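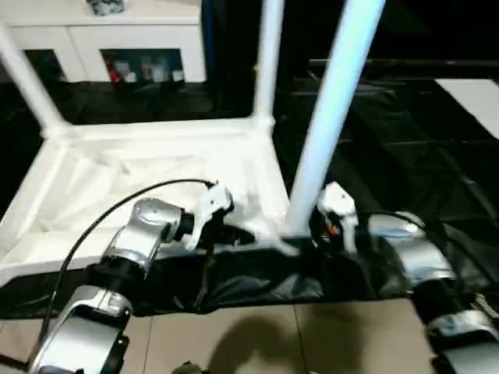

About Lasaneo

Lasaneo is a hospitality training school with its main building in Trallstead and a second teaching site in Haslam. The school prepares adults for work in hotels, guest houses, staff cafeterias and event halls. It was founded to serve people who were already employed and wished to move into a more senior post, and evening study remains the larger part of its timetable.

Our Programs

The school offers certificates in Front Desk Service, Housekeeping Supervision, Food and Beverage Service, and Event Support. Each certificate is taught over two terms. Students may begin in either term, although those who wish to study Event Support are advised to start in April, when the Clitley placements open.

Classes are limited in size, and a student keeps the same lead instructor for the full certificate. Written work is kept short and is drawn from the job itself: a shift handover note, a supply order, a reply to a guest complaint.

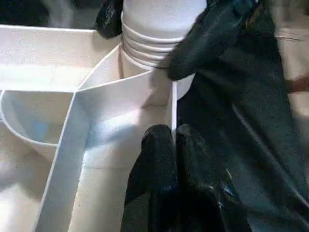

Students who have completed one certificate may apply for the Supervisor Diploma. The diploma covers scheduling, basic payroll, food safety law and the handling of staff grievances. Applicants must hold a current reference from an employer.

Placements

Every certificate includes 50 hours of supervised placement. The school arranges these with employers in Trallstead, Haslam and Clitley, and a member of the teaching staff visits each student at least once during the placement. Students who already work in the field may ask to complete the hours with their present employer, provided that the duties are new to them.
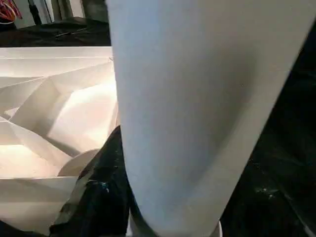
Folded white paper or card, seen close up.

Enrollment

In the last school year Lasaneo enrolled 1,499 students across both sites. Of these, 1,241 studied in the evening program and the remainder by day. The Supervisor Diploma was awarded to 281 candidates.

Tuition is charged by the term and may be paid in installments. A limited number of fee reductions are available to applicants who have been out of work for six months or longer. The admissions office at Trallstead handles all applications, including those for Haslam.

A Word from the Director 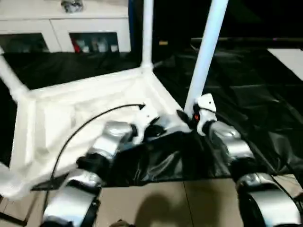

Josefina Lagos
Director

I joined Lasaneo as an instructor in Housekeeping Supervision and taught at the Haslam site for nine years before taking up my present post. Many of our students come to class at the end of a full shift, and the school has a duty to use their time well. We therefore review every course each year with the employers who hire our graduates, and we remove material that is no longer of use.

Prospective students are welcome to sit in on a class before applying. Visits are arranged through the admissions office — please state which certificate and which site you have in mind.

Page last reviewed 22 February 2026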